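Search this site
Enter keywords
Print this page | E-mail this page
December
Posted by the bench notebook, Himen group

Notebook: table clearing, small arm, checkered sheet

Continuing from the last entry. The question for this block is narrow: can the small arm tidy a tabletop well enough that a person would leave it alone with the job. Tidy here means pick up a small object and put it in or next to a container, on a surface where the objects have been set down by hand with no care taken over position.

Morning, setup. Firmware on the arm is unchanged. Kaimal (the planner) is at the build we froze before the Mommont visit. I rebuilt the object list from scratch because the old one still had the clothespins in it, and Kaimal kept proposing them as candidates when there were none on the table.

Homing took three tries. The shoulder joint reports its zero two counts off after a cold start and then settles. I wrote the offset into the start script instead of waiting it out. If anyone else uses the script, comment that line out after the motor is replaced.

Run total for the block: 138 attempts, one small object per attempt, placed anywhere inside reach. 57 ended with the object where it should be and nothing else disturbed. I did not give partial credit. An object that got to the cup and bounced off the rim is a miss, and so is a good placement that dragged the container along.

Breakdown of the misses, from the log, in order of how often they came up:

1. Fingers closed short of the object. By far the largest group. The arm arrives, closes on nothing, lifts, carries nothing to the container and opens. It has no way of knowing. The motor current does differ between a closed empty grip and a closed full one, but the difference for soft objects is inside the noise.

2. Object pushed away on approach. Balls mostly. The fixed jaw touches first and the thing rolls. Kaimal then replans from the old position, see item 1.

3. Container contact. The path to the drop point is computed for the fingertip only. The wrist is wider than the fingertip and clips whatever is standing beside the path.

4. Timeouts. Limit was set at 2000 planner steps. Should be lower. No run that went past 346 steps ever recovered, so everything after that is just the arm wandering and heating up its motors. New limit goes in tomorrow.

On the sheet. The black and white squares were meant to give the localizer something to hold on to, and they do, in the middle. Where the sheet does not lie flat the error grows, because the localizer assumes one plane. I put a steel rule across the worst ripple and the gap under it was easy to see. Taping the corners moved the ripple inward. Tried ironing it through a towel, which took out the fold lines and left the waves. A board-mounted print would fix this but Burkstead wants the setup to fold into a bag, so the sheet stays for now. Note to whoever picks this up: recalibrate after every time the sheet is moved, including when it is moved by accident with a sleeve.

On light. Shadow from the arm itself is a problem for the segmenter. Where it falls across white squares they go gray, and the segmenter sometimes returns the gray patch as an object with a confidence higher than the real one. Masking the shadow by brightness alone takes out the darker objects too. Masking by color works for anything saturated. It will not work for a gray sock, and a gray sock is the sort of thing a person would want picked up.

Afternoon. Swapped the planner order so that the farthest object goes first. Slight improvement in container contact, none in anything else. Swapped back to keep the numbers comparable.

Also tried slowing the final approach to a third. It cuts the pushed-away misses clearly, maybe by half, but I only ran it at the end of the day and did not include those runs in the total. One attempt at that speed takes longer than I am willing to stand there. A person clears the same table in a few seconds while talking about something else.

For the chores question as Burkstead put it (is it ready for a kitchen, is it ready for a parts bench):

Kitchen, no. Under half of attempts on a dry table with one object at a time. Plates and anything with liquid in it are not worth discussing at this grip force.

Parts bench, possibly, if the parts come in a fixed tray and the bin is bolted down. That removes items 2 and 3 and most of 1. It also removes the reason for having a planner. A fixed feeder and a dumb arm would do the same work faster, and I will say so in the write-up.

What I would still like to know is how much of item 1 is calibration and how much is the fingers. The moving finger has play in it at the pivot, I can feel it by hand. Plan is to shim it and repeat the same placements from the saved list without touching anything else.

To do:
- shim pivot, rerun saved placements
- planner limit down from 2000
- wrist width into the path check
- log motor current at close, raw, no filter
- ask Mommont whether their fingertip pads come in a softer grade
- second sheet, matte if they have it

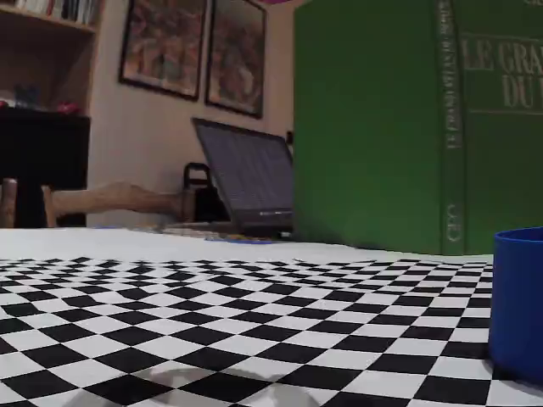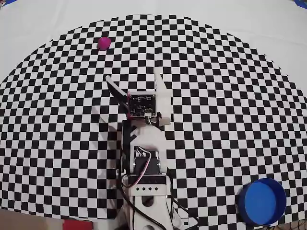
Checkered sheet on the white table. Blue cup at right in the first; arm and magenta ball in the second.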